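Bench notebook, two-arm cell
August 28, 2021

Went through the house rules for the cell against what we do at the bench. The sheet was last revised in May and some of it has drifted. Murray Tremblay reads this before it goes to the Riihimäki group, so comments in the margin please.

Cables first. Rule 4 says the conduit on each arm gets tied at the wrist box and again along the link, with enough slack in the loop for full wrist rotation. Tails trimmed flush. Do the check by eye before power-up and once more after any gripper swap. 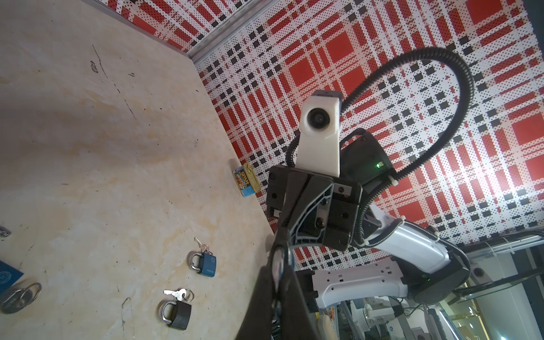
Wrist conduit with its two white ties, padlocks on the table behind.

Rule 5, wrist camera. Bracket screws get checked at the start of a shift. Anyone who loosens a bracket writes it in the log and redoes the calibration, even if it went back "in the same place". Run 139 was thrown out over this.

Rule 6, keys. The Milari sheet treats a padlock and its key as one item. That doesn't work for us – a key can be in its lock, on a ring or by itself on the table, and the start state has to say which. New wording: log each lock by color and write down where its key is. Loose keys get their own line.

Rule 7, shared space. Both grippers may work over the middle of the floor, but only one closes at a time unless the task file says otherwise. Hands stay out while either arm is enabled. Pausing from the screen does not count as disabled. I want that sentence in bold on the posted copy.

Anything not in the task stays off the floor between the arms. Tins and other extras can stand to the side if they're in the log.
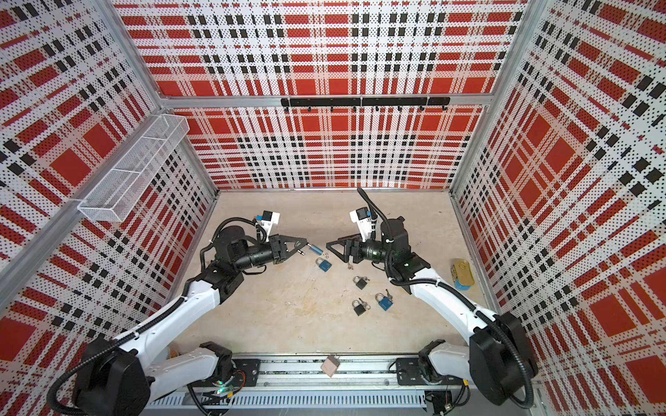
Open items

– Stop button test: 2 per shift or one? Prevby does one. I'd keep 2 until we pass run 438.
– Rule 9 still points to the old Plutness form. Replace.
– Log entry 269 has no initials. Ask Murray.
– Spare zip ties are low, order the same width.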